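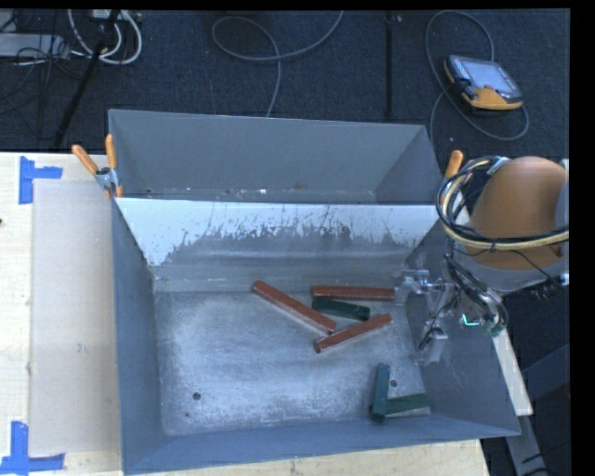
Review: Gretora twin bins for a pick-and-place cell

Posted 2018-12-24 by the Fallcombe bench desk
647 shares | 6 comments

We have run the Gretora sheet-metal bins since March as the two work areas of a small block-sorting cell. The counter stood at 3,891 picks when I wrote this.

Setup is simple. The bins go end to end on the table, and the sloping walls meet to form a divider. Gretora supplies no joining hardware. We use two spring clamps with orange handles, one on each side near the joint. They hold, but the arm has to be taught to stay clear of the grips. Put tape on the tabletop for corner marks before teaching any points. If a bin is bumped, it can go back to the marks without a full re-teach.

The sloped walls are the best feature. A bar that lands against one usually slides back to the flat floor, where the gripper can reach it.

The finish is the weak point. The lower part of the divider has worn from white to gray, with scratches and chips along the line where the two meet. The floor is scuffed over most of its area. Neither affects picking, but the worn floor reflects light unevenly, and we had to lower the camera exposure. Small scraps collect at the base of the walls. Brush them out every 100 cycles.

Check cable slack at the wrist with the arm at its lowest point in the bin. Ours needed one more tie.

Verdict: good shape, poor coating. Buy the bins and budget for clamps.

Recent reviews
Flokell wrist cable ties
Danko bench brush set
Gretora flat bin liner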